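The Long Afterlife of the Necktie

In the back room of a thrift store in Nurska there are 2648 neckties. They hang from lengths of closet rod, sorted by color, with the browns taking up one whole wall. The store is called Kotian, and it has sold ties since it opened. It used to sell them to men going to work. Now it sells most of them to people who plan to cut them up.

Office dress codes loosened a long time ago, and the ties left over from that change are still moving through closets, estate sales and donation bins. A shirt wears out at the collar and a pair of pants wears out at the knee. A tie gets worn for a day at a time, hung up, and forgotten. When a house is cleared out there may be five decades of them on one rack, most with years of use left. 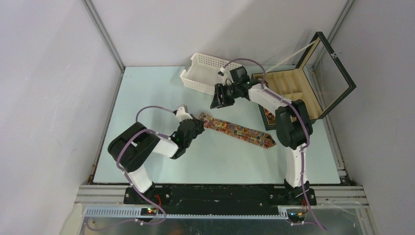 Prices follow pattern more than age. At Kotian, plain navy and plain burgundy are the slowest sellers and go for a couple of dollars each. Wide stripes do a little better. The ties that leave quickly are the crowded ones, such as a print of small orange, red, purple and green shapes, where no single color takes over and a quilter can match a scrap to nearly anything. Paisley sells all year. Novelty ties sell in December and hardly at all in the other eleven months.

Silk brings more than polyester, but telling them apart takes practice. The label on the back of the wide end usually says, if it hasn't been snipped off. Without a label, the store goes by feel and by the slip stitch, the long loose thread that runs up the back seam and lets the tie stretch and recover. Hand-sewn ties tend to have a small loop of that thread left at the end. Machine-sewn ones often don't.

What the buyers make

Quilts are the main use. A tie is cut on the bias, meaning diagonally across the weave, and this makes it drape well around a neck and misbehave under a sewing machine. Quilters deal with the stretch by ironing a light backing onto the fabric before they cut. The wide end of a tie is already shaped like a blade, so a circle of them makes a sunburst with very little trimming. Dresden plate patterns, which date back to the feed-sack years, suit ties well for the same reason.

Memory quilts are a large part of it. A family brings in a father's or grandfather's ties and wants something the whole household can use. Covar, a two-room sewing workshop a few blocks from the store, takes these orders from January through April and stops when the weather turns warm. The workshop asks families to send more ties than they think they need. Stains hide in the knot area and moth holes show up only when the tie is opened flat.

Opening one is slow work. The seam comes out first, then the tacking at each end, then the lining tips, and finally the interlining, a strip of wool or cotton that gives the tie its body. Some workshops throw the interlining away. Covar saves it for padding small items like eyeglass cases.

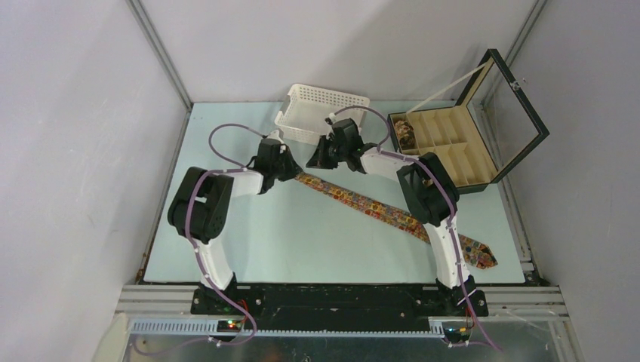
Keeping the ones you have

Plenty of people still wear ties, if only for weddings and funerals, and a good one can be kept going with little effort. The most common damage comes from pulling the narrow end straight out of the knot at the end of the day. That drags the fabric across itself and strains the slip stitch. Undoing the knot in reverse, step by step, takes a few seconds longer and saves the seam.

Creases usually drop out if the tie hangs overnight. Knit ties should be rolled and kept in a drawer, where they won't grow longer. Ironing is risky. A hot iron flattens the rolled edge, and once that edge is pressed into a crease it's hard to bring back. Steam from a few inches away is safer.

Spots are a harder problem. Water alone can leave a ring on silk, and rubbing roughens the surface. Dry cleaners in Bronirton, the next town over, say they see fewer ties every year, and only one of them still takes a tie apart, cleans it and puts it back together. The charge is more than Kotian asks for most of its stock.

The brown wall at the store is a little thinner than it was last fall. A theater group bought a box of them for a play set in an insurance office — the fatter the better, they said — and the gaps have been filled with greens.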